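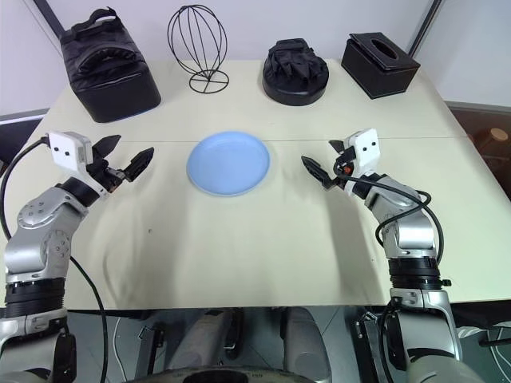 I went to the open day at Ivberg on Thursday expecting to be sold something, and I came away thinking mostly about crockery. If you've never been, it's a low building behind the Astmont bus depot, and once a year they let the likes of me wander about and ask daft questions. The demonstration everyone crowded round had two arms and one light blue plate on a table with a pale cloth over it, with a row of black odds and ends along the back – a padded bag, a wire hat stand, a tissue box. I stood there for 31 minutes, which is longer than I've ever looked at a plate in my life, and I own some nice ones.

Now, my brother-in-law thinks this sort of thing is a waste of money, and he said so in the car all the way home. A child can pick up a plate, he said. Well, yes, but a child has had years of dropping them! I tried to explain that a plate is a horrible thing to grab if you've only got two fingers on each hand. It's flat, it's low, the rim is the only bit worth holding, and a cloth with wrinkles in it will ruck up the moment you push. I wouldn't fancy it in oven gloves, and that's more or less what we're asking of the thing.

What I liked was that the people running it didn't dress it up. We saw 10 tries and they told us before each one what they were hoping for. When it went wrong, 4 times while I was watching, they said so and set it up again. Compare that with the Tovska film that did the rounds in August, all swelling music and a spotless kitchen, cut so fast you never see a hand close on anything. I don't believe a second of it, and I'd bet the engineers who made it wince too.

So my plea to anyone planning one of these days is to show us the slow stuff. Leave the misses in. The Şimşekoğlu stand next door had a glossy brochure and a screen, and I can't remember a word of either. I can remember that plate. There were 400 of us through the doors by teatime, a good few of them schoolchildren, and the ones near me groaned at every miss and cheered every lift as if it were a penalty shoot-out.

I'll be going again next year, and the brother-in-law can take the bus.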